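Home network > Mesh systems > Ticket: Wi-Fi drops every 15 minutes after move
Status: Resolved
Product: Ovska mesh kit, main unit plus two satellites
Provider gateway: Kusto, fiber
Location: Stinurton, Vieira Street

Opened by customer, 9:10 a.m.

Hi! First off, I love this mesh kit and I'd really like to keep it. It ran without a hiccup at our old apartment. We moved at the start of August, plugged everything in the same way, and now phones, laptops and the TV all lose internet every 15 minutes. The Wi-Fi icon stays lit, pages just stop loading, and after a few seconds most things come back. The TV doesn't come back until I restart it.

What I've tried so far:
Restarted the main unit and both satellites
Restarted the Kusto gateway
Swapped the cable between the gateway and the main unit
Forgot the network on my phone and joined again

Setup: gateway in the hall closet, main unit on the shelf outside it, one satellite upstairs, one in the kids' playroom at the back of the house. The playroom is the worst spot by far, and it's still full of moving boxes. 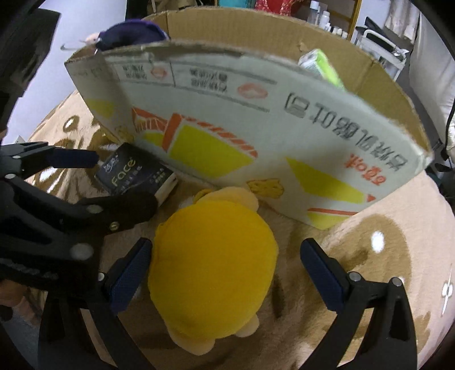 Yellow plush by one of the open boxes.

Speeds are great between drops, so I don't think it's the line. Very happy to run any test you want, I kind of enjoy this stuff.

Support reply, 10:02 a.m.

Thanks for the great write-up, it saves us both a lot of back and forth. A drop on a steady timer usually points to addresses and not to signal. Could you do the following?

1. Connect a laptop to the main unit by cable, turn its Wi-Fi off and see if the drop still happens.
2. Look up the laptop's IP address and its router address while things work, then again right after a drop.
3. In the Ovska app, open Network, then Clients, and send us the number shown at the top.
4. Leave the satellites plugged in for now.

Customer, 11:40 a.m.

OK, this was fun! Results:

1. Yes, it drops on the cable too. So it isn't the walls or the distance, which was my big theory.
2. While working: address starts with 192.168.1, router 192.168.1.1. After the drop: exactly the same numbers. But on my phone the router address changed to 192.168.1.254 for one round and then went back. Is that supposed to happen?
3. Clients shows 26. I didn't know we had that much stuff. The doorbell is in there twice.

I also moved the playroom satellite from the floor to the top of the bookcase while I was at it. Signal in that corner went from two bars to full, so that's a nice bonus, though the drops are the same as before.

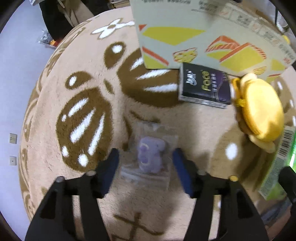 The other thing I noticed is that the light on the main unit never changes during a drop. It stays solid white. On the old setup it would blink orange if the provider went down, so I'm guessing the mesh thinks everything is fine the whole time.

Support reply, 12:15 p.m.

The router address changing is the clue we were hoping for. You have two boxes handing out addresses. The Kusto gateway is doing it, and your main unit is doing it too, on the same range. When a lease runs out, each device asks again and takes whichever answer comes first.

Two more checks, please:

Which port on the main unit does the gateway cable go to? The internet port has a globe on it.
Log in to the gateway and tell us the lease time and the address range.

Customer, 12:50 p.m.

Oh no. It's in the port next to the globe. I must have done that on moving night with a flashlight in my teeth.

Gateway lease time: 15 minutes. Range: .2 through .253. I did wonder why it wasn't a full 256, but I looked it up and a few are reserved, so I learned something today.

Support reply, 1:05 p.m.

That explains all of it, including the solid white light. Please do this in order:

1. Unplug the main unit and both satellites.
2. Move the gateway cable to the globe port.
3. Turn the gateway's own Wi-Fi off. It's on channel 6, same as your mesh.
4. Switch the main unit to Bridge mode in the app once it's back up, and leave the gateway to hand out addresses.
5. Plug in the satellites one at a time and wait for solid white on each.
6. Restart the TV and the doorbell so they pick up fresh addresses.

If you can change the lease time on the gateway, set it to 24 hours. It isn't required.

Customer, 4:30 p.m.

It works!! Nearly three hours and not one drop. I streamed a whole movie in the playroom while unpacking, and the TV never froze. The doorbell only shows up once now. Lease time changed as well, the Kusto page let me do it with no fuss.

One small question: the upstairs satellite took much longer than the other one to go white. Should I worry?

Support reply, 4:44 p.m.

Wonderful news! No need to worry, it was installing an update it had missed while it was packed. You can check under Devices, and both satellites should list the same version.

Customer, 4:52 p.m.

Same version on both. Please close the ticket, and thank you so much!

Ticket closed, 5:00 p.m.
Cause: gateway connected to LAN port, two DHCP servers on one network
Fix: cable moved to internet port, main unit set to Bridge mode, gateway Wi-Fi off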